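Setting Up a Home Navigation Test in the Zurnora Simulation Kit

Published Feb 20, 2022
Applies to: Zurnora Simulation Kit, Home Edition, with the Filtix mapping add-on

This guide is intended for schools, training centers and small engineering teams that have purchased or are evaluating the Zurnora Simulation Kit from Kaewsai. It covers installation, the choice of a test home, the preparation of a first route and the reading of the results. Users who have already completed a route in the Warehouse Edition may begin at Step 3.

What the kit includes

The Home Edition is supplied as a download with a license key. It contains the simulator, the scene library, a route editor and a results viewer. The Filtix add-on, which builds a floor map from simulated camera and range data, is licensed separately. A printed manual is available on request from the Tikcombe office.

The kit does not include a physical robot. Routes prepared in the simulator can be exported for use with any mobile base that accepts the standard route file described in the manual.

Before you begin

Confirm that the computer has a dedicated graphics card and that its driver is current. The full scene library requires about 296 gigabytes of free disk space. Users with less space may install single homes from the library as needed. An administrator account is required for installation but not for daily use.

Step 1. Install the software

Run the installer and accept the default folder unless your institution requires another location. Enter the license key when prompted. The key is tied to one computer at a time; to move it, select Release License from the Account menu on the first computer before installing on the second.

Restart the computer. On first launch the program checks the graphics driver and reports the result in the lower status bar. A yellow status allows the program to run at reduced image quality. A red status must be corrected before continuing.

Step 2. Load a test home

Open the Scene Library and select Homes. Each entry lists the number of rooms, the types of doorways and the floor surfaces. For a first test, choose a home with a hallway that leads directly into a small room. A layout of this type places several common difficulties within a short distance: a narrow passage, a change of floor surface and an open door that takes up part of the view.

Select Load. Large homes may take several minutes to open the first time and will open faster afterward.

Step 3. Place the robot and set the camera

In the route editor, drag the robot marker to the starting point on the floor plan. The marker turns gray if it overlaps a wall or a piece of furniture. Set the heading with the dial beside the plan, then open the Camera tab and enter the mounting height of the camera on your own robot.

Select Preview to see the home from the robot's position. Check that the floor is visible well ahead of the starting point. If the view is mostly wall, rotate the heading until the doorway is near the middle. In a bathroom approach, the fixtures beyond the door should be at least partly in view, as this gives the mapping add-on more to work with.

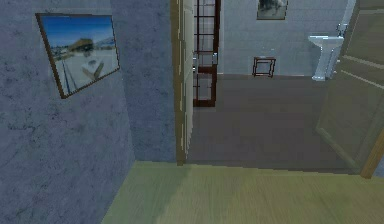
Can the kit be used without the Filtix add-on?
Routes can be drawn, run and scored without it. The add-on is needed only when the robot is to build its own floor map during the run. Without it, the simulator supplies the floor plan stored with the home.

Step 4. Draw the route

Select Add Waypoint and click on the floor plan to place each point. Place one point before the doorway, one on the threshold and one inside the room. Additional points may be used, but a short route is easier to correct.

For each point, set the speed and the stopping tolerance. The default tolerance is suitable for most bases. A smaller value may cause the robot to turn in place repeatedly as it tries to reach the exact position.

Where the floor surface changes, open the Surface tab and confirm that wheel slip is enabled. This setting is off by default in homes carried over from earlier versions of the library.

Step 5. Run the test

Select Run. The simulator moves the robot along the route and records its position, its camera view and any contact with walls, doors or furniture. The run can be paused at any time with the space bar. It is recommended that each route be run 5 times with the Vary Start option selected, which shifts the starting point slightly before each run.

Do not change the lighting between runs in the same series. Lighting changes should be tested as a separate series with its own name, so that the two sets of results remain comparable.

Step 6. Read the results

The results viewer lists each run on its own line. The following columns are of most use to new users.

Completed: whether the robot reached the final waypoint.
Contacts: the number of times the robot touched another object.
Closest Pass: the smallest distance between the robot and any object.
Path Error: the average distance between the planned route and the path taken.

A run may be marked as completed and still contain contacts. Before exporting a route to a physical robot, review every contact in the playback window. Contacts with a door edge usually result from a threshold waypoint placed too close to one side. Move the point toward the center of the opening and repeat the series.

If Path Error is high and there are no contacts, reduce the speed at the waypoint where the error begins. If the error remains, check that the wheel size entered in the robot profile matches the wheel size of your base.

Step 7. Save and export

Select Save Project to keep the home, the route and the results together. Select Export Route to create the file for your robot. The export does not include the floor plan, which must be transferred separately or rebuilt in the actual building.

A route that performs well in the simulator should still be run first at low speed on the physical robot, with an operator within reach of the stop button.

Prices and license terms

The Home Edition is offered at $919 for a single computer. The Home Edition with the Filtix add-on is offered at $1,315. Both prices include one year of updates to the scene library. After that period the installed version continues to work, but new homes are not added unless the update plan is renewed.

Schools may request an evaluation license from the Tikcombe office. Evaluation licenses provide all functions described in this guide except Export Route. Requests received before the end of March will be processed under the current terms.

Support

Technical questions should be submitted through the Support form in the Help menu, which attaches the program log to the message. Please state the name of the home, the robot profile in use and the step at which the difficulty occurred. Questions about invoices and license transfers should be sent to the Kaewsai accounts desk.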